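Oda Ekström
@odaekstrom
October 2023

Long thread on hard water, what it costs me in a year and what I do about it. I moved to Plirkville in June and had never lived anywhere with hard water before. A few people asked me to write it up, so I'm putting it all in one place.

Where I grew up the water was so soft that you could never quite rinse the soap off your hands. Tea was clear. Kettles lasted until someone dropped them. I had seen limescale in adverts and assumed it took years to build up.

In the new flat the kettle had a white crust after nine days. By the end of the second week there were flakes in my tea and a skin on top of it that stuck to the side of the mug.

First thing I did was buy a pack of test strips. You dip one in a glass of tap water, wait a minute and compare the colour with the chart on the packet. Mine went straight to the darkest colour on the chart, so all I learned was "very hard".

Second thing was the water company's website. Put your postcode in and there's a page with the hardness for your area, usually given in several different units. Write down the unit as well as the number. Dishwashers, softeners and coffee machines all want a different one and I set my dishwasher wrong because of this.

I'll go through it room by room.

KETTLE. Citric acid, the powder kind, sold in a bag. A tablespoon in half a kettle of water, boil, leave for twenty minutes, tip away, rinse twice. I used vinegar the first time. It worked but the whole flat smelled of chips until the next day, and so did the tea.

I do the kettle every other week now. If you leave it for a month you need two goes.

I also bought an Omano filter jug. It helps with the skin on the tea. It doesn't stop the kettle scaling, only slows it, and the cartridges run out faster than the packet says when your water is like mine. I've kept it for drinking water and stopped using it for pasta and potatoes.

SHOWER. The head had gone to four working jets, one of which went sideways. Unscrew it, put it in a bowl of warm water and citric acid, leave it for an hour, then go over the holes with an old toothbrush. Check the finish first if it's anything fancy. Mine is plain chrome and was fine.

Glass screen: I wipe it down with a squeegee after every shower. It takes less than a minute. I resisted this for weeks and then spent a whole morning scrubbing the screen, and after that I stopped resisting.

Don't use acid on marble, limestone or the grout between tiles. It eats into them. Somebody before me did it in this bathroom and the windowsill has a dull patch the exact shape of a bottle.

LAUNDRY. This is where I got it most wrong. My towels went stiff and the dark clothes started to look dusty, so I used less powder, thinking it wasn't rinsing out. In hard water you need more. Some of the detergent gets used up dealing with the minerals before it does any cleaning.

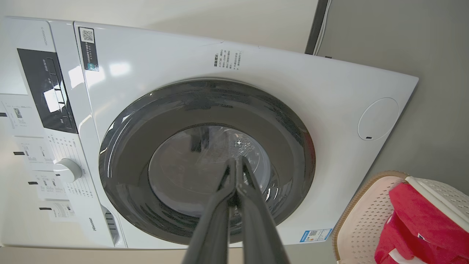
The back of the box has a table with soft, medium and hard across the top and how dirty the load is down the side. I'd never read one before. I had been using the soft dose, out of habit, for my entire adult life.

Powder has done better than liquid for me. A lot of powders have a softening ingredient in them already and many liquids don't. Check the label, it varies.

I stopped using fabric conditioner on towels. They come out rougher to the touch but they dry you properly. A good shake before hanging them up helps more than I expected.

Once a month I run a hot wash with nothing in it but descaler, following the packet. People online will tell you to throw in vinegar with every load. The manual for mine says not to, on account of the rubber seals, so I don't. Look at your own manual.

I also wash at lower temperatures than I used to. Scale forms much more readily when water is heated, so a 30 degree wash is easier on the element than a 60. I keep 60 for bedding and tea towels.

DISHWASHER. It needs salt. Not table salt, the coarse dishwasher kind, which goes in the compartment at the bottom with the screw lid. The tablets that say "all in one" didn't manage by themselves here. Glasses came out cloudy every time.

There's a setting for hardness as well, hidden in a menu that you reach by holding down two buttons. Once I'd put the right number in, in the right unit, the glasses were clear by the third wash. A couple of old ones stayed cloudy. That's etching and it doesn't come off.

SKIN AND HAIR. I can only speak for myself. My hair went dull and my hands got dry. I changed to a shower gel from solid soap, which leaves scum everywhere in this water, and that made the bathroom easier to clean too. For my hair I do a rinse with a chelating shampoo once every couple of weeks. It's better than it was.

MONEY. I kept the receipts. Citric acid, dishwasher salt, descaler, filter cartridges and the extra washing powder come to 125 a year at the rate I'm going, in pounds. The cartridges are the biggest part of it by a long way.

I did ask about a proper softener. Tokarz came out and quoted 2373 fitted, for the whole flat. Urnulari quoted 2197 for something slightly smaller. Both wanted to put it in the cupboard under the sink, where the bin lives, and both need topping up with salt for as long as you own them.

I rent, so that was the end of that. If I owned the place I might think about it, but I'd want to know how long the unit lasts before doing the sums. Neither firm would give me a straight answer.

If you do get one fitted, ask them to leave one cold tap unsoftened for drinking. The softeners I was quoted for swap the calcium for sodium, and that matters for some people and for baby formula. Both fitters brought this up before I did.

MAGNETS. Several of you have asked about the magnetic things that clip round the pipe. There was one here already when I moved in. See above regarding the kettle.

A few replies to questions from last time:

Is hard water bad to drink? No. Mine tastes fine cold. I've come to prefer it.

Does lemon work on taps? Yes. Cut one in half, push it over the end of the tap, tie a bag round it and leave it for an hour or so. Powder is cheaper unless you've got an old lemon to use up.

What about the loo? Citric acid again, a bigger dose, left overnight. Never mix it with bleach or use one straight after the other. It gives off chlorine gas. Flush well and leave a day between them.

Houseplants? The ferns sulked and got brown tips, so they have rainwater from a bucket on the balcony. The spider plant doesn't care what it gets.

I'm 13 scoops into a new bag of powder and the towels are back to normal. Next job is the immersion heater, which has started making a noise like gravel. The landlord is sending a plumber and I'll add to this thread once they've been.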